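Speaker notes: Groriletti open day, what we saw and what we took home
Version 4, 2023-10-28. Talk for the Novham community hall group. Keep to time, questions at the end.

**Opening**

Say hello, thank the hall. Ask who has been to an open day at a factory or a lab. Wait for hands.

Groriletti ran theirs in August at the Crabtree building. Free entry, tickets booked online, 381 people through the door over the day. I went with the morning group. We got a short safety talk, a visitor sticker and a map with the stations marked on it.

**How the visit was set up**

- 7 stations, 40 minutes at the main one, less at the others
- Staff at each station, happy to stop and answer
- Stand behind the yellow line, keep bags off the floor
- No flash near the benches

Mention the parking. It was full by mid-morning and the overflow was a fair walk away. Worth knowing if anyone goes next year.

**The kitchen bench station**

This was the main one. The project is called Udier and the aim is to get an arm to do small household jobs on an ordinary bench. Speak slowly here. Most people in the room won't have seen one of these up close.

Show all three, leave each up long enough for the back row. 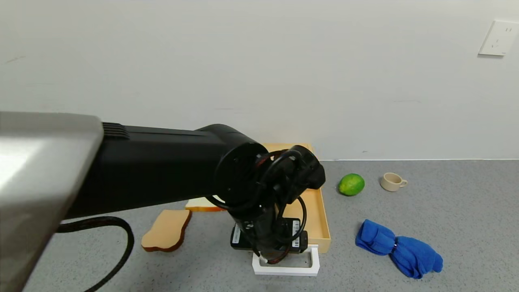
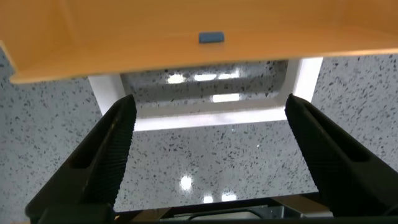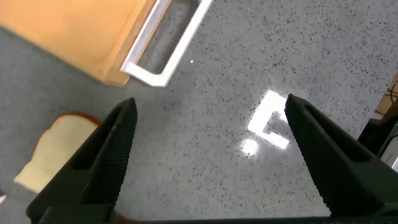
*Kitchen bench station, Udier project. First picture: the arm over the bench, with the lime and cup to the right. Second and third: looking past the gripper fingers.*

Points to make while the pictures are up:

- Go back to the first one and point out the cables looped at the wrist. Someone always asks about the wiring.
- The bread in the first picture is toy bread. Say so early, it saves a question.
- In the second and third, point out the texture on the inside of the fingers. Staff told us the pads are a wearing part and get replaced.
- Mention the glare on the speckled surface in both. I asked whether shiny benchtops are a problem for the cameras. The answer was yes, sometimes, and they would like more matte ones.

**What people asked on the day**

Would it work in my kitchen? Not yet. They are still working on getting the same job done in different rooms.

Is it safe around kids? It stops if it meets resistance, but for visitors they keep the line on the floor anyway.

How much? They wouldn't give a price. Don't guess if you're asked.

**Other stations, quickly**

Parcel sorting was loud and popular. The programming table let you drag blocks on a screen to plan a movement, and the queue was mostly school-age kids. I skipped the last station to get lunch.

**Close**

Leaflets are on the table by the door. Next year's date hasn't been announced. Take questions, then help stack the chairs.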